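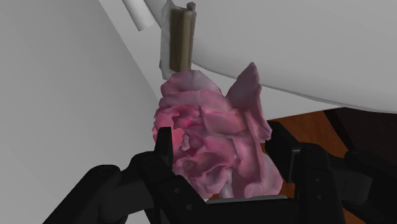
Chapter 7

Double Flowers

7.1 Extra petals and where they come from

A wild rose has five petals. Many garden roses carry ten times that number, and gardeners call such flowers double. The extra petals are not new organs. In most double flowers they stand in positions that would otherwise hold stamens, the parts that make pollen. A single change in the genes that control organ identity can turn stamens into petals, fully or in part.

Part-changed organs are common near the center of the bloom. They may have a narrow blade, an uneven edge and a small pollen sac on one side. Students who take apart a double rose in the laboratory should set these organs out in order, from the outside in, before counting them.

Petal number also depends on growing conditions. In a trial at the Dasham field station, Zamfira Neagu grew 175 plants of the shrub rose Aromside in two plots. Plants in the cooler plot had a median of 63 petals per flower. Those in the warmer plot had fewer, and more of their inner organs were stamens. The plants were cuttings from one parent, so inherited differences between the plots can be set aside.

Doubling has a cost. A flower with few stamens makes little pollen, and tightly packed petals can keep bees from reaching what is left. Growers therefore propagate most double roses by cuttings or by budding – methods covered in Section 7.4.

Section 7.2 reviews the structure of the single flower. Readers who have completed Chapter 2 may go directly to Section 7.3.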